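Opinion > Elections > Local

Last updated: 17 August 2023

Bruvent should count its ballots again by hand

The April council race in Bruvent was decided by 44 votes. Baysal ward alone had 110 ballots set aside as unreadable, and the town clerk has declined to open them. State law does not force her to. It does allow her to, and she should.

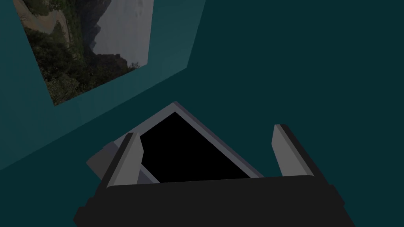

A hand recount would take two days and cost less than the new sign outside town hall. The losing side has asked for one in writing – politely, and within the seven-day limit. The winning side says it would only stir up doubt.

I voted for the winner. I would still like the doubt settled before the Vusska road bond goes on the ballot, when the same machines will be used and a lot more money will be at stake.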